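3.2 Materials and setting

Small shops that sell hats and scarves often decide how to show their stock with little more than habit to go on. We asked whether the type of fixture changes how long shoppers handle soft goods before putting them back. The study ran in February in two stores, Gatness and Fostier, both of which sell everyday accessories at similar prices. Across the two sites, 169 shoppers agreed to take part. We left out 19 of them from the analysis after they reported working in retail.

Each store used two display types in turn: flat display on a table, and hanging display on a wire stand (Figure 2). Prices and signs stayed the same throughout. Staff were told to greet shoppers as usual and to leave the displays alone until closing — a rule that was broken twice at Fostier, and those sessions were run again.

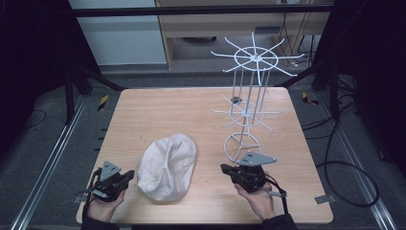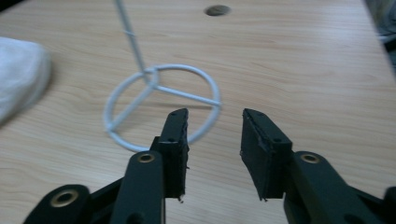 Figure 2. White wire stand on a light wooden tabletop, two views. A white cloth cap lies beside the stand in the first view.

Handling time was coded from the moment a shopper touched an item until it was released. Tania Miah coded all sessions, and Sunil Majumder coded 29 of them a second time without seeing the first set of codes. Where the two differed by more than a second, they reviewed the session together and agreed on a value. Handling times longer than 300 seconds were treated as missing, as these shoppers had usually stopped to talk with someone. Purchases were taken from the register records of each store and matched to sessions by time of day.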